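Venla Kinnunen
30th July

1/ OK, small-toy storage thread, as promised to everyone who replied to my living room rant. I got rid of the big plastic bin. 1,214 likes on that rant by the way, so I know I'm not alone out here!

2/ The trouble with the big bin was that blocks sank to the bottom and the only way to reach them was to tip everything on the floor. Every single day. So now it's shallow baskets, one kind of toy per basket, and the blocks went first.
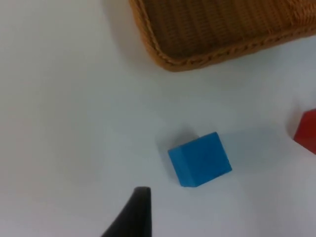 3/ I wanted something with a proper rim you can grab with one hand (the other hand usually has a toddler or a coffee in it). I looked at the Likon ones for weeks and then found a wicker one at the Grokholm flea market for 10 dollars. Sold.

4/ Before you buy used wicker, run your hand along the inside. Old strands snap and poke, and little fingers find every one of them. I go over mine with a soft brush and then a barely damp cloth. Don't soak it - I did that once with a bread basket and it dried all wavy.

5/ Rounded corners are so much nicer than square ones for this. Crumbs brush right out, and nobody gets a sharp corner in the shin when it ends up in the hallway.

6/ Also check the floor of the basket. A flat woven bottom sits still on a table. My other one has a bulge in the middle and it spins like a top, which is very popular here but not with me.

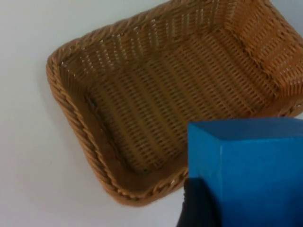 7/ Vsevolod Panasiuk asked if the blocks scratch the wicker. Not so far! Painted blocks might pick up a scuff, but ours were scuffed long before the basket came along.

8/ Cleanup is now a color game. I call out "blue!" and blue goes in, then the next color. It takes a few minutes and I don't have to bend down once, because we do it at the white table.
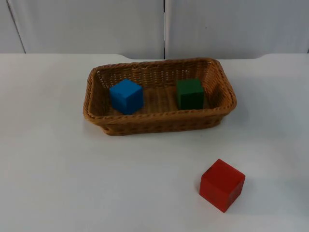
9/ Next up is the train track, which does not fit in anything. If you have a basket that holds the long curved pieces, please send me a picture and tell me where you got it.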